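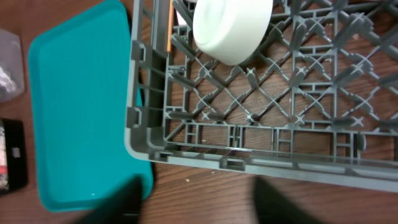 The kiln at Vevham belonged to the school, and the school had closed in April. The woman who taught the evening class still had the key. She had paid for the shelves inside it herself, so she went on using it until somebody wrote and told her to stop.

She had twelve pupils at the start of the winter and two by the end of it. One was a retired bus driver who made the same jug every week. He threw it, looked at it, cut it in half with the wire to see the thickness of the wall, and put the clay back in the bin. The other was a girl from Fliltness who came over on the late bus and did not talk much. She wanted to make a set of plates for her mother. She had never made a plate before.

"Plates are hard," the teacher told her. "They look easy and they warp."

"I'd still like to do plates."

So they did plates. The first lot cracked across the middle because the girl had not pressed the clay down enough. The second lot dried too fast near the radiator and lifted at the rims. The teacher moved the boards to the back of the room and laid plastic over them, and told the girl to leave them alone for a fortnight. The bus driver said a fortnight was a long time to look at plastic.

The letter came while they were drying. The building had been sold to Strebel, a firm that did up old schools as flats, and the room had to be cleared in thirty days. The teacher read it in the car with the engine running. Then she went in and set out the wheels as usual. She told the two of them at the end, when they were wiping down.

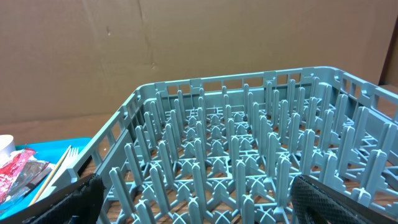 The girl asked whether the plates would be fired before then. The teacher said they would be fired once, certainly. The glaze firing she could not promise. The bus driver asked what would happen to the kiln, and she said it was too big to get through the door. They had built the wall after it went in.

"Then they'll have to keep it," he said. "A flat with a kiln."

"They'll break it up."

He went on wiping the wheel, which was already clean.

She fired the plates the week after. Kilns of that age had to be watched, and she sat beside it on a stacking chair with a flask and the crossword. At two in the morning the switch stuck, as it always did, and she hit the side of the box with the handle of a broom. She slept a little after that. It took a whole day to cool, and she came back the next evening to open it.

There had been eight plates. One had split and one had a curl in it like a leaf. The other six were flat enough. She knocked on each with her knuckle and listened, and put them in a crate between sheets of newspaper.

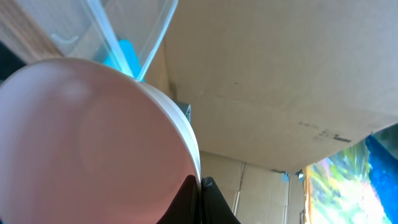

The girl had chosen a glaze called Istetti, a green that came out brown if the kiln ran hot. The teacher had half a tub of it left, gone thick at the bottom. She thinned it with water, put it through a sieve and stood it by the door with the lid on so she would remember it.

They glazed the plates on the last evening but one. The girl dipped each one with the tongs and counted to three under her breath. She was quick and she did not fuss. When a drip ran on the fourth she left it alone, which the teacher had told her to do and which hardly any pupil ever did.

"What about the one with the curl?" the bus driver asked.

"I'm keeping that," said the girl. "Can I glaze it as well?"

The teacher said there was room. Then she asked him if he had anything to go in, as it was the last firing. He thought about it. He went to his bag and brought out a jug wrapped in a tea towel, bone dry, with the handle on a little crooked.

"It isn't even biscuit fired," she said.

"No. Will it blow up?"

"It might."

She took it from him and put it on the bottom shelf, as far from the plates as it would go.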